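Jozefína Hudec has been asked about the lawsuit in every interview she has done this year, and she has an answer ready before I finish the question.

"You want to know if I stole the drums," she says. "Everybody wants to know if I stole the drums. I didn't steal the drums."

She says it pleasantly. We are in the back office of the rehearsal building in Kutulthorpe where she made most of "Custunura," the record that moved her from opening slots to headlining rooms, and she has her shoes off and a carton of noodles going cold on the desk. It is 4 p.m. and she has been up for two hours.

The drums in question last seven seconds. They come at the start of the title track and return before the last hook, and according to the producer Peter Šimek they are his, lifted from a beat he sent her in a folder and never heard back about. His complaint asks for a co-production credit and a share of the publishing. Hudec's side says the pattern is too common to belong to anyone. Both sides have hired musicologists, and the musicologists disagree, as hired musicologists tend to.

I ask whether she opened the folder.

"I get sent a lot of folders," she says.

That isn't quite the question, so I try again. Did she open that one?

"My lawyer would love it if I talked about that." She eats some noodles. "I'll say this. I was sent 155 beats for that album. You think I remember every snare?"

It is a decent line, and she has used it before, word for word, on a podcast in November. Back then it was meant to show how hard she had worked. Now it is meant to show how little she could have noticed. I'm not sure it can do both jobs.

Šimek, reached by phone, is less polished and a good deal angrier. He has a day job now, he says, and makes beats after his daughter goes to bed. He sold his first one to a mixtape rapper for the price of a pair of sneakers and thought he was on his way.

"I don't want her house," he says. "I want my name on the thing I made. She knows what tempo it was at. She knows what I called the file."

What did he call it?

"Ask her."

I do ask her, and she laughs and says she has no idea, and then she looks at her publicist, who has been sitting in the corner with a laptop this whole time and who now suggests we talk about the tour.

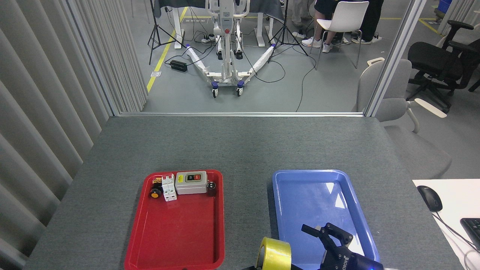
The table on the near side of the glass, Kutulthorpe.

So we talk about the tour. It runs through the spring and has been sold as her "no backing track" tour, a phrase that is printed on the posters and the shirts. I ask what it means in practice, because I saw the warm-up show and there were plainly vocals coming out of the speakers while she was drinking water.

"Those are textures," Hudec says.

Textures of her voice?

"Of my voice, yeah. Ad-libs. Atmosphere. The lead is me. If the lead's me, it's live."

I tell her that plenty of people who bought a ticket might draw that line somewhere else. She shrugs. "Plenty of people have never rapped for an hour and a half with in-ears that cut out. Come do it." She has a point there, and the lead vocal at the warm-up show was hers, cracked and short of breath by the end and better for it. The posters still say what they say.

The other thing the publicist would like to discuss is the label. Hudec left Bartoš, the company that put out her first two records, and has set up her own, Itirine, which she describes several times as fully independent. I ask who distributes it. She names no one, but the small print on the back of the new single does, and the distributor is owned by the same parent company as Bartoš.

"Distribution is distribution," she says. "They put it on the services. They don't tell me what to record."

Do they own any of the masters?

"They have a license."

For how long?

She looks at the corner again. The publicist says that the terms are confidential, but that Jozefína is very happy with them. I write this down. Independent, in this business, has come to cover everything from a guy burning discs in his kitchen to a joint venture with an advance big enough to buy the kitchen. I would have liked to know where Itirine sits between the two, and I left without finding out.

What she will talk about, once the laptop is closed and the publicist has stepped out to take a call, is the signing. Itirine has taken on five acts, four of them from within a bus ride of here, and she can recite whole verses by each one. She does, tapping the desk for a beat. Her favorite is a teenager who writes from the point of view of his own landlord. She does the landlord's voice. It is very funny, and for ten minutes she is the person on those early recordings, quick and nosy and a little mean.

I ask if the five of them get their producers credited.

She stops tapping. "Everybody gets a split sheet before we leave the room," she says. "Everybody signs. That's the rule now."

Now?

"It was always the rule. Now it's written down."

It is the closest she comes to saying anything about Šimek that her lawyer might not enjoy, and she seems to hear it herself. She puts her shoes on. There is a rehearsal to get to, and the drummer is being paid by the hour.

When I call Šimek back to check a date, I mention the split sheets. He is quiet for a bit.

"Good for them," he says. "I mean it. Those kids should get theirs." Then he tells me he turned down an early settlement offer, a flat fee with no credit, and that he has 235 unreleased beats on a hard drive and hasn't sent one to anybody since he filed. Hudec's lawyer declined to comment on whether any offer was made.

The case is due back in court after the tour ends. "Custunura" is still second in the set. At the warm-up show she let the intro play twice.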